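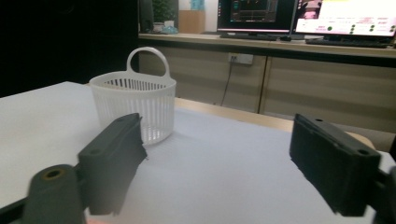
Workshop Tips: Software for Basket and Table Jobs

Tips on this page are for people who run a small gripper setup at a kitchen table or workbench and write or configure the software themselves. They cover perception, planning, control and the small tools that keep a log readable. The hardware pages are listed separately. Last revised 6 Mar 2019.

Seeing the basket

1. White on white needs its own settings.
A white basket on a white table gives an edge detector very little to work with. Turn exposure down until the tabletop reads as light gray, then lock it. Auto exposure will drift every time a finger moves across the view, and your thresholds drift with it. If you can only change one setting on this page, change that one.

2. Look for the pattern first and the outline second.
Slots and holes repeat at a regular spacing, and a plain tabletop has nothing like that. Run a simple texture filter over the image, keep the patch with the strongest response, and fit the outline inside a slightly enlarged box around it. On our setup this picked out the basket long before the rim fit was any good.

3. Treat the handle as a separate part.
A looped handle that stands up from the rim will pull the center of a bounding box upward. If the planner aims for the center of the box, the fingers arrive too high. Fit the body and the handle separately and store two poses, even if you only ever use one of them.

4. Mask your own fingers.
Gripper fingers that sit in the camera view will cover part of the target on nearly every approach. Take one still with the jaws open and one with them closed, paint the fingers out in any image editor, and interpolate the mask between the two from the jaw position. Grow the mask by a few pixels. Fast motion blurs the edges of the fingers, and a tight mask leaves a dark fringe that the detector likes to call an object.

5. Check for reflections at the base.
Shiny tabletops put a gray copy of the object just under it. If the height estimate comes out too large, compare the lower edge of the fit with the known table plane and cut everything below it.

6. Crop the room.
Screens, plants, boxes and cables in the background cost time and add false hits. Since the table plane is known, anything past its far edge can be thrown away before detection starts. Do this in table coordinates if the camera moves with the gripper. A fixed crop in image coordinates only works with a fixed camera.

7. Translucent plastic and depth sensors do not get along.
Expect holes in the depth image where the wall is thin. Don't fill them by averaging, which mixes basket and table into a surface that is neither. Take the depth of the rim and assume the wall drops straight down from there.

Planning the grasp

8. Decide on rim or handle before the arm moves.
Put the choice in the task file as a plain setting. A planner that is free to switch halfway will do so at the worst moment. For an empty basket we use the rim. For a loaded one, the handle.

9. Start with the jaws wide open.
Add an explicit open command at the start of every plan and wait for the position reading to confirm it. Don't trust the state left over from the last run.

10. Use a stop point.
Place a waypoint a hand's width short of the target, pause there, take a fresh image and correct. Jolo, the planner we use, lets you mark a waypoint as a "look" point and will hold until the new pose comes in. In other planners you can get the same thing by splitting the path into 2 plans and running the second one only after detection returns.

11. Round corners need a margin.
A table model with square corners is wrong if the real table has rounded ones. Set the placement area in from the edge on all sides. The arm will put a basket down exactly where the model says there is table.

12. Keep the path low in speed and short in steps near the rim.
Thin plastic moves when touched. Cut the speed to a quarter inside the last stretch and check finger force at every step.

Closing the fingers

13. Close on force, with a position limit behind it.
Position-only closing crushes a thin wall or misses it. Force-only closing goes all the way shut if the wall isn't there. Set both, and have the software report which one ended the move.

14. Learn what a miss looks like in the numbers.
If the jaws reach the closed limit with no force reading, it is a miss. Write that as a named result. "Grasp failed" in a log does not help much a week later.

15. Filter the force signal lightly.
A heavy filter gives a pretty curve and a late stop. We went back to a short median filter and accepted some noise – the stop came sooner and the rim held its shape.

Logs and small tools

16. Match the clocks first.
Camera time and gripper time are often off from each other. Tap one finger on the table at the start of a session and line up the force spike with the image in which contact happens. Save the offset in the session header.

17. Name sessions by task.
We had 276 sessions called "test" before changing this. The pattern now is task, object, setting, run number. Shakya, the log viewer, sorts on the first two fields and ignores the rest, so keep those short.

18. Throw out bad frames by rule.
Write the rule down and let a script apply it. Our first cleanup by hand went through 3,613 frames over several evenings and the choices at the end did not match the choices at the start. The script measures blur inside the masked image and drops anything under the threshold. It takes a few minutes, and it can be run again when the threshold changes.

19. Keep one screen for the live view and one for status.
Putting the indicators over the camera image hides the part you need to see. If you have a single monitor, split it top and bottom.

20. Save the settings file with the log.
Copy the whole file into the session folder. A version number alone is no use once someone has edited the file in place. Orer does this on its own if "bundle settings" is on; it is off by default in our build.

21. Replay before you rerun.
Most detection bugs can be found by feeding a saved session back through the new code. Tallell has a replay mode that feeds images at their original timing. Use original timing at least once. Code that passes at half speed may drop frames at full speed.

Before each session

Lock exposure and white balance.
Load the finger mask that belongs to the fingers now fitted.
Confirm table height with a touch on bare table.
Run the open command and read back the jaw position.
Do one slow pass with the force stop set low.
Check free disk space – a full disk ends a recording without any message in the older recorder.

The mask for the longer fingers is being redone and should be up in April. Until then, use the standard mask and grow it by twice the usual amount.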